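Bresero Open Day: Gallery

Mitomthorpe site, 2024-10-16

The Bresero workshop at Mitomthorpe opened to visitors for one afternoon. The program covered hand-held gripper recording, playback on the fixed arm cell, and a short session on calibration. Attendance at the door was 74, split into 5 groups. The notes on this page follow the order of the tour. Technical remarks are by Tülin Bayram, who led the gripper section and checked the figures before publication.

Only one station is shown at this size. The other stations are listed with their notes so that visitors can match them to the handout.

Station 1. Reception and safety briefing

Visitors were given the handout and the floor plan. The briefing lasted seven minutes per group. The yellow line around the arm cell marks the reach of the arm plus a margin, and it stays in force when the arm is powered down. Two groups asked whether the line moves when a longer tool is fitted. It does, and the plan is reissued each time.

Station 2. Gezer arm cell

Gezer is the fixed arm used for playback. It ran a pick-and-place cycle with folded towels, from one tray to another. Speed was limited to a quarter of the normal setting for the whole afternoon. Group 3 saw a stop caused by a towel edge caught under the tray lip. The cycle was restarted from the home position and the tray was turned end for end for the remaining groups.

Station 3. Finger wear

A bench display of used gripper fingers, sorted by hours in service. Wear is heaviest on the inner face near the tip. Fingers are replaced as a pair, including when only one is worn, so that the closing point stays centered. The display included one pair that had been kept in use past its limit for comparison. Those fingers no longer closed flush.

Station 4. Calibration

Demonstration of the board procedure used before each recording session. The operator moves the tool slowly over a printed board and holds it still at each marked point. A session is accepted or repeated on the result; there is no manual correction afterward. The most common cause of a repeat is a smudged lens. Cloths are kept at the bench.

Station 5. Tulia, garment handling with hand-held grippers

Tulia is the garment recording project. The set stood at 683 accepted recordings on the morning of the visit. The task at this station was lifting and moving a folded stack in a single grasp. Mixed fabrics make it harder, as a smooth layer in the middle of the stack can slide while the outer layers hold. The usual advice to new operators is to grasp deep, close fully, and wait before lifting.
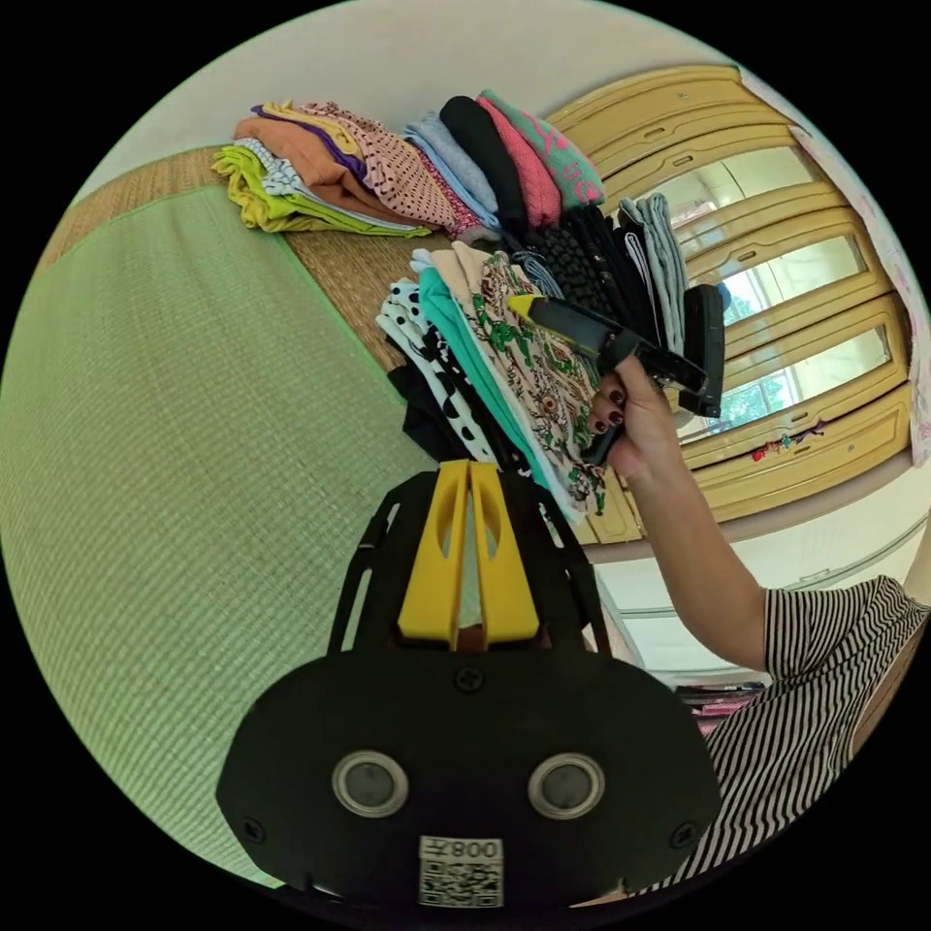
Folded stack held above the mat in one hand-held gripper, with a second row of folded clothes behind it. The yellow fingers and paired lenses in the foreground belong to the gripper with label 008.

Station 6. Data review

Recordings were played back on a monitor at reduced speed. Reviewers mark the start of the grasp, the end of the lift and the release. A recording with no clear release is rejected. Visitors were invited to mark one recording themselves and compare it with the reviewer's marks. Most disagreement was over the start of the grasp, where the fingers touch the fabric before they begin to close.

Questions from the floor

Can the grippers be used left-handed? Yes. The grip is symmetrical.

Is the playback arm trained on every accepted recording? No. A portion is held back for testing and is never used for training.

Are wet fabrics included? Not at present. A trial with damp towels is planned for December.

Handouts

Spare copies of the handout and the floor plan are available from the Mitomthorpe front desk. The plan shows the cell with the standard tool fitted.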